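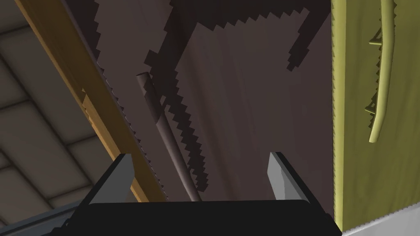 Visitors at the Jisstead open day kept asking whether they could drive the arm themselves, and according to Marchetti the answer should be yes, provided the simulated kitchen is loaded first and the speed limit is left on. The procedure in this section has been revised in line with that remark.

Search this guide Enter keyword Go

6. Setting Up the Visitor Demonstration

6.1 Purpose

This section applies to public demonstrations of the Cavholm simulator held at Purnness. It covers the visitor station only. For the physical arm, refer to Section 8.

The demonstration shows the simulated arm from the wrist view. In this view the two fingers of the gripper remain on screen at all times and the surroundings change as the arm moves. Visitors who have used only the room view will need a short introduction before they take the controls.

6.2 Before Doors Open

1. Switch on the display and wait for the desktop to appear. Do not start the simulator before the display is ready.

2. Start Cavholm and select Visitor Mode. The operator menu is hidden in this mode.

3. Load scene 374. If the scene list is empty, close the program and check the network cable behind the desk.

4. Set the view to Wrist. Confirm that both fingers can be seen and that the gripper is open.

5. Set the speed limit to 10 percent.

6. Set Shadow Detail to Low.

NOTE: With Shadow Detail set to Low, shadows have stepped, jagged edges. The setting affects the picture only and has no effect on the movement of the arm. Staff should be prepared to explain the difference if a visitor inquires.

7. Press Home. The arm returns to its starting position.

CAUTION: Do not press Home while a visitor is holding the hand controller. The controller vibrates when the command is accepted.

6.3 Conducting a Session

1. Invite the visitor to sit or stand at the marked position. Adjust the height of the desk if required.

2. Explain the hand controller. The trigger closes the fingers and the side button stops all movement.

3. Ask the visitor to open and close the gripper twice before moving the arm.

4. Allow the visitor to move the arm freely for one minute. No task should be given during this time.

5. Announce the task. The standard task is to bring the open gripper up to an object and stop before touching it.

6. Remain beside the visitor until the task is finished or the session timer sounds.

The wrist view gives a poor sense of distance. Large flat surfaces may fill much of the display when the arm is close to them, and a visitor can lose track of which way the arm is facing. Staff should allow a short pause before offering help. 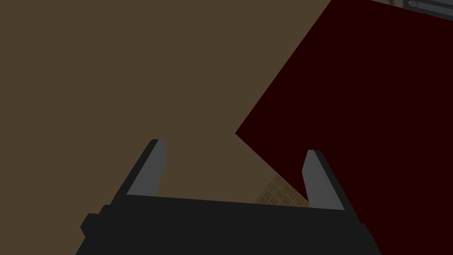

If the visitor remains unsure after the pause, proceed as follows:

a. Ask the visitor to release the trigger and hold the controller still.

b. Direct attention to a feature that shows depth, such as the lines between floor tiles.

c. Have the visitor back the arm away slowly until more of the room comes into view.

d. If the position is still unclear, press Side View on the staff keypad. Return to the wrist view before continuing.

NOTE: Side View closes by itself after 24 seconds.

6.4 Contact With Surfaces

The simulated arm stops when it meets a solid surface. A tone sounds and the status bar turns amber. No damage can result, and visitors should be told so before they begin. To clear the stop, move the controller in the opposite direction. If the bar remains amber, press Clear on the staff keypad.

CAUTION: The physical arm does not respond in the same manner. Staff trained only on the visitor station are not permitted to operate it.

6.5 Session Log

Each session is recorded without names. The log holds 200 sessions, after which the oldest entry is overwritten. When an open day runs past noon, export the log during the midday break and save it to the Purnness shared folder. Do not export while a session is in progress.

6.6 Closing the Station

1. End the current session and press Home.

2. Export the log.

3. Exit Visitor Mode using the staff key.

4. Close Cavholm, then switch off the display.

5. Wipe the hand controller with a dry cloth and return it to its cradle. The charging light should be on.

Report any fault with the controller to the Jisstead desk before Friday. Spare controllers are held there and must be signed out.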